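Home Textiles Board > Bedding > Pillow covers and marks

Grey streaks on light blue pillow, white one has no marks yet

tallow_39
18 Nov 2025
Two pillows, one light blue, one white. The blue one is the larger. Cotton cover, bought from Okance. It has picked up dark grey streaks near one fold. They look like pencil. Cold water and dish soap did nothing. I have a bottle of Gruber stain soap but have not opened it. The metal floor they lie on is scratched, if that matters.

hemline
It matters. Bare metal leaves a fine grey residue on cotton, and it gets worse where the surface is scratched. Water alone will not lift it. Work in a little liquid detergent, leave it for 39 minutes (my timer setting, nothing magic), then wash warm.

pvl800
Disagree on the cause. Metal marks tend to be long and thin. Smudges with streaks in them sound like graphite or ordinary dirt. Use a dry eraser first. Detergent on dry graphite spreads it.

hemline
Graphite is a possibility. I would still cover the metal before putting washed bedding back on it.

tallow_39
Marks are on the blue fabric, close to where it meets the white.
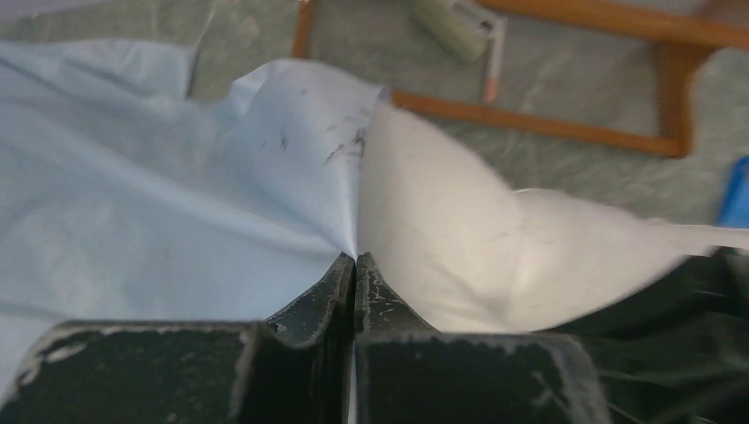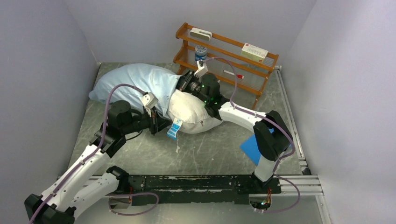 Blue and white together in both.

Is it safe to wash the two pillows in the same load?

Wash them apart the first time. Light blue cotton can still give off a little dye in a warm cycle, and a white cover will show it. After a wash or two with no color in the water, one load is fine if the drum is big enough for both to move.

pvl800
Agree with that. Also read the care tag on the white one before setting a temperature. The fill decides that more than the cover does.

norex_user
I ran four Siltilska pillows at 800 rpm and the fill clumped in all of them. Slower spin, then a long low dry with a couple of clean tennis balls.

hemline
Clumping comes from stopping the dryer too early. Spin speed has little to do with it.

norex_user
Mine were dry when they came out. We can differ on this.

tallow_39
Eraser first, then detergent on whatever is left. I will wash the blue one alone and post the result in December.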